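3. Desk surfaces and the return of small belongings

3.1 Setting

The study was carried out in the shared reading rooms at Gastdale and Flamstead. Both buildings let readers come and go during the day, and neither assigns seats. We were interested in what people leave on a table when they step away, and in how the next reader treats those things. Earlier work by Konstantinidis dealt with coats and bags, which are large and usually hung on a chair. Small items have received less attention. By small items we mean glasses, caps, keys, cups and anything else that can be covered by one open book.

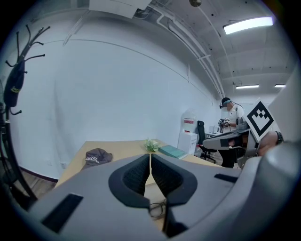 Readers at Gastdale were told of the study by a notice at the door and could ask to be left out of it. We received 300 completed slips over 21 days. Each slip recorded the type of item, how long the reader had been away, and whether the item had been moved on return. Slips without a time were kept for the first two questions and dropped for the third.

Most readers did not think of their belongings as a way of holding a seat. They said they had put the item down because it was in the way. Others at the same table took it as a claim to the place all the same, and chose a different chair if one was free.
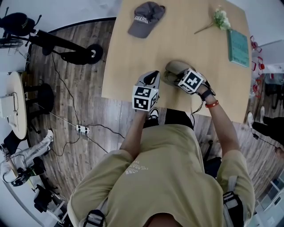 3.2 Moved items

An item was counted as moved if its owner said it was no longer where it had been left. Caps were moved more often than glasses. Several readers wrote that they did not like to touch another person's glasses for fear of bending them. At Flamstead, where the tables are narrower, items were pushed toward the middle and seldom lifted.

Figure 4. Table surface, handheld equipment in use.

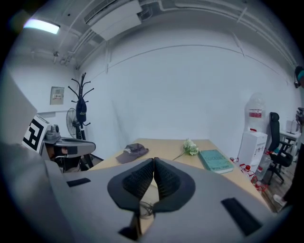
The type of item mattered more than the length of the absence. Keys and cups were shifted after a few minutes, while books stayed in place for most of an afternoon. Cables were a separate case. A thin coiled cable, as in Figure 4, takes up little room, but readers in both buildings were unwilling to move one that might be connected to something. Ziad Shboul coded these answers under "possible damage", together with those about glasses. The Bellanar scale used for the other answers has no such category, and we report the two groups separately in Section 4.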